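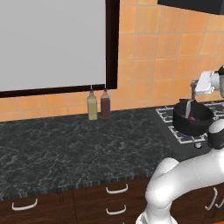
Convocatoria de participantes: evaluación de tareas de cocina ejecutadas por manipuladores

El laboratorio Durán abre plazo de inscripción para evaluadores externos del proyecto Bratholm, dedicado a medir hasta qué punto un brazo manipulador puede asumir tareas domésticas corrientes. Esta fase se limita a la cocina: remover el contenido de una olla con un utensilio, retirar alimentos del fuego, manejar botellas de aceite y vinagre, abrir cajones y despejar la encimera.

Objeto del estudio

Las pruebas se realizan primero en simulación y después en la cocina de ensayo de Flamden. El catálogo actual contiene 954 episodios simulados, de los cuales 600 corresponden a tareas con utensilio asido por la pinza. El sistema de puntuación automática distingue con fiabilidad entre tarea terminada y no terminada, pero no recoge la calidad de la ejecución. Un episodio puede figurar como correcto aunque la espátula haya arrastrado la olla fuera del quemador o el alimento haya quedado sin voltear. Para cubrir esa carencia se necesitan valoraciones de personas que cocinen de forma habitual.

Funciones

Cada participante revisará 33 episodios por sesión y cumplimentará una ficha por episodio. La ficha recoge el resultado final, los contactos no previstos entre el brazo y el mobiliario, la sujeción del utensilio y el tiempo que el evaluador considera admisible para la misma tarea hecha a mano. Hay además un campo de texto libre - se ruega utilizarlo - para anotar errores que no encajen en las categorías anteriores.

En la segunda parte del estudio, un grupo reducido asistirá a las pruebas físicas en Flamden. Los asistentes no manejarán el equipo ni entrarán en el área de trabajo del brazo durante la ejecución.

Requisitos

Ser mayor de edad.
Cocinar en casa al menos cuatro días por semana, o tener experiencia laboral en cocina, comedor colectivo o ayuda a domicilio.
Disponer de ordenador con pantalla de tamaño suficiente para ver vídeo. No se admite la revisión desde el teléfono.
Leer español con soltura. Los manuales de apoyo están solo en ese idioma.

No se exige formación en robótica. Quedan excluidas las personas que trabajen o hayan trabajado para Stelbridge, empresa proveedora del controlador, así como quienes participaron en la fase de etiquetado.

Condiciones

La dedicación prevista es de seis sesiones de dos horas, a distancia y con horario libre entre las 8:00 y las 21:00. La compensación es de 700 euros brutos por el conjunto de las sesiones, pagaderos a la entrega de la última ficha. Quienes pasen a la segunda parte percibirán dietas y desplazamiento según las tarifas del laboratorio. Las sesiones incompletas no se abonan, salvo fallo de la plataforma.

Los resultados se publicarán de forma agregada. Las fichas individuales se conservarán seudonimizadas.

Solicitudes

El formulario está disponible en la página del proyecto, apartado Participación. Debe adjuntarse una descripción breve de la experiencia en cocina, de media página como máximo; no hace falta currículum. El plazo termina en noviembre y las plazas se asignarán por perfil, con prioridad para ayuda a domicilio y cocina colectiva, que están poco representadas en el grupo actual.

Los admitidos recibirán el manual de puntuación y un episodio de prueba, que no computa como sesión.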